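4.2 Cross-chain escrow for short-stay rentals

The settlement contract described in Section 3 assumes that both parties to a booking hold funds on the same chain. In practice this is rarely true. Guests tend to keep stablecoins wherever fees were lowest when they bought them, while hosts ask for payout on the chain their wallet software supports best. We therefore extend the contract with a bridge module, referred to below as Puredo, which locks the deposit on the source chain and mints a claim of equal value on the settlement chain.

A booking passes through four states: open, funded, active and closed. The move from open to funded requires a lock receipt signed by a quorum of bridge validators. The move from funded to active is triggered by the host's key-release transaction, and the move to closed by either a mutual signature or the expiry of the dispute window. Only the first of these depends on the bridge. Once the claim has been minted, the booking can be completed even if the source chain halts, an outcome that the earlier design by Rønning and Pirihi did not allow.

Each listing is stored as a token whose metadata holds a hash of the host's record: the calendar, the house rules, the nightly rate and the room photographs (Figure 2). The record itself is kept off chain. A guest client fetches it from any mirror, recomputes the hash and refuses to sign the deposit if the two values differ. A host who edits a listing must publish a new hash, and bookings already funded stay bound to the old one.

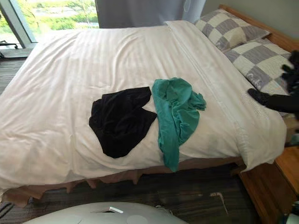 Figure 2. Listing photograph: bed with a white duvet and checkered pillows.

Binding a booking to a fixed hash has a cost. If a host corrects a spelling error in the house rules, every open offer against that listing becomes invalid and must be signed again. We considered hashing each field separately and binding the booking only to the fields that affect price or access. This reduces the number of forced signatures, but it moves the question of which fields matter into the contract, where it is hard to change. The version tested here uses the single hash.

Gas use was measured on Verkirska, a public test network with an EVM-compatible execution layer. Contracts were compiled once and deployed without changes on both the source and the settlement side. The test load consisted of 1,715 bookings produced by a script, each with a random deposit and a random length of stay. Validators ran on 20 nodes operated by the authors, so the latency results should be read as a lower bound – a public validator set would be spread over more networks and would answer more slowly.

Most of the cost of a booking falls in the funded transition. Checking the quorum signature on chain accounts for the largest part of this, followed by the storage write that records the claim. Replacing separate validator signatures with one aggregate signature lowers the checking cost and makes it independent of the size of the quorum. The remaining transitions are cheap, and their cost does not change with the deposit or the length of stay.

Failures were of two kinds. In the first, the source chain reorganized after the lock receipt had been signed, leaving a claim with no deposit behind it. Raising the required confirmation depth removed these cases in our load, at the price of a longer wait before the booking is marked as funded. In the second, the client sent the deposit after the offer had expired. The lock contract now compares the offer's expiry with the block timestamp and rejects the late deposit directly, where earlier it accepted the funds and returned them through the bridge.

Disputes are outside the bridge module and are passed to an arbiter address chosen when the listing is created. The contract places no limit on who may act as arbiter. Merrick and Rajan propose drawing the arbiter at random from a staked pool, and their scheme can be used here by setting the address to that of the pool contract. We have not tested this combination under load. One open point is timing: the pool needs several blocks to complete a draw – longer if a member fails to respond – and the dispute window must be set with this delay included.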